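Questions fréquentes : tout ce que vous me demandez sur Ximena Paredes

Depuis que j'ai ouvert ce petit site de fan, je reçois les mêmes questions toutes les semaines (et je vous adore pour ça !), alors j'ai fini par tout mettre ici.

C'est qui, Ximena Paredes ?

Une comédienne et animatrice, que la plupart d'entre vous ont découverte dans Stellenside, la série diffusée sur Vikeo. Elle y joue Odile, la sœur qui revient au village et qui met le bazar partout. Moi, je la suivais déjà à l'époque de ses chroniques radio du matin, et je m'en vante beaucoup trop.

Quel âge a-t-elle ?

30 ans, fêtés en avril. Elle a débuté à 19 ans, dans une pièce jouée devant trois rangs de chaises, et elle raconte encore l'histoire avec des étoiles dans les yeux.

Est-ce que c'est vraiment elle qui chante dans la saison 2 ?

Oui ! La berceuse de l'épisode 7, c'est sa voix, enregistrée en une seule prise d'après le compositeur, Zoltán Sipos. Par contre, la chanson du générique, ce n'est pas elle, même si tout le monde me soutient le contraire.
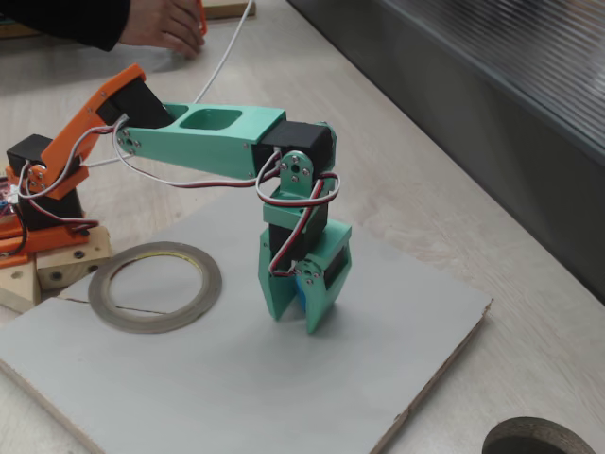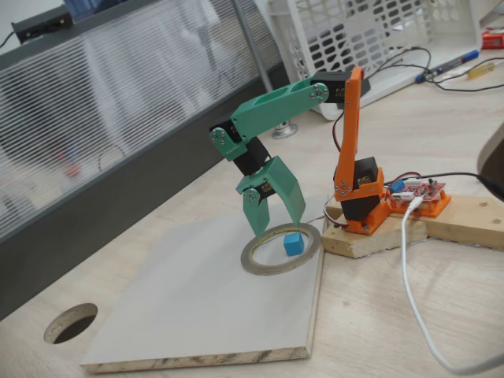

Et avec Maximiliano Prieto, alors ?

Ah, la fameuse question... Ils sont amis depuis le tournage de Prultham, leur premier film ensemble, et ni l'un ni l'autre n'a jamais parlé d'autre chose. Je ne publie pas de rumeurs sur ce site, donc inutile de m'envoyer vos captures d'écran de vacances (oui, même celles avec le chapeau).

Qui réalise Stellenside ?

Gunnlaugur Bergmann pour les deux premières saisons, puis Gyula Sárközi. Je préfère la période Bergmann, plus lente, avec ces longs repas où personne ne finit ses phrases, mais je sais que je suis minoritaire et vos mails me le rappellent assez souvent.

Peut-on lui écrire ?

Il faut passer par son agence, Szénási. Mettez une enveloppe timbrée à votre adresse si vous voulez une photo dédicacée, et soyez patients, la mienne a mis sept mois. Je ne transmets pas de courrier, je ne la connais pas personnellement, hélas !

Est-elle sur les réseaux ?

Non, et les comptes à son nom sont tous tenus par des fans ou par des petits malins. L'un d'eux avait dépassé les 2000 abonnés avant d'être fermé. Si « Ximena » vous demande une carte cadeau, vous bloquez.

Il y aura une saison 4 ?

Vikeo n'a rien annoncé pour le moment. Dès qu'il y a du nouveau, je mets la page à jour, en général le soir après 21 heures, quand les enfants dorment. Et si vous avez repéré une erreur plus haut, le formulaire de contact est dans le menu.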